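# Quilted handbag

A **quilted handbag** is a handbag whose outer surface is made of padded fabric or leather, stitched or pressed so that it shows a raised pattern. The oldest and most common pattern is the diamond, but channels, squares, waves, scales and bubbles are also produced. The bags are light for their size and they are sold in all price classes.

## Construction

The body of a quilted bag has three layers. The outer layer gives the color, the middle layer is a filling, and the lining closes the bag from the inside. The filling is usually polyester wadding, although some makers use foam sheet or down. When the filling is thick and the stitches stand far apart, the surface becomes puffy, and in the trade this is called a "pillow" or "cloud" finish.

A bubbly texture can also be made without a filling, by weaving a shrinking thread into the back of the cloth. The cloth is steamed, the thread becomes shorter, and the front rises in small bumps. The workshop Ebihara produced bags of this type in series of 1000 pieces, and the method was later copied by the label Skedo.

## Handles

Handles are made from the same fabric, from leather, from chain or from cord. Cord handles became popular together with the soft, long bag shapes, as a thick cord does not cut into the hand. The cord goes through an eyelet or ring and is held by a knot. The ends of the cord are often closed with metal caps, so that they do not open into threads.

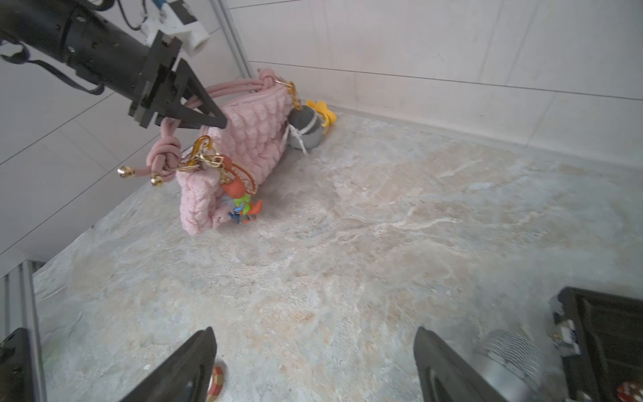
Many models have a chain in addition to the cord. It can serve as a shoulder strap or it can be only a decoration. Gold-colored hardware is the usual choice for pink, cream and other pale bags, while silver-colored hardware is more often seen on gray and black ones. Clasps and rings at the side of the bag allow the owner to change the strap or to fasten small objects.

## Charms

The habit of hanging toys, tassels and key rings on a handbag is older than the present fashion, but it grew strongly after 2000. Charms may be made of plastic, rubber, metal or plush. Hala Kanaan, in her study *The Carried Thing*, divides them in two groups: charms that match the bag, and charms that disturb it. A bright figure on a bag of one soft color belongs to the second group. Thenmozhi Lobo has objected that most owners choose the charm first and do not think about the bag.

Heavy charms can pull a soft bag out of its shape. The maker Darance advises a weight of not more than 49 grams on its smallest model.

## Care

Quilted bags should be stored with paper or a small pillow inside and without weight on top. Textile models are wiped with a damp cloth and mild soap, and the soap must be removed from the low parts of the pattern, where it collects easily. Chains and charms are taken off before cleaning.

Cord handles darken sooner than the body. On some models, among them the Grillen, the knots can be opened and the cord replaced.

## See also

- Bag charm
- Drawstring bag
- Wadding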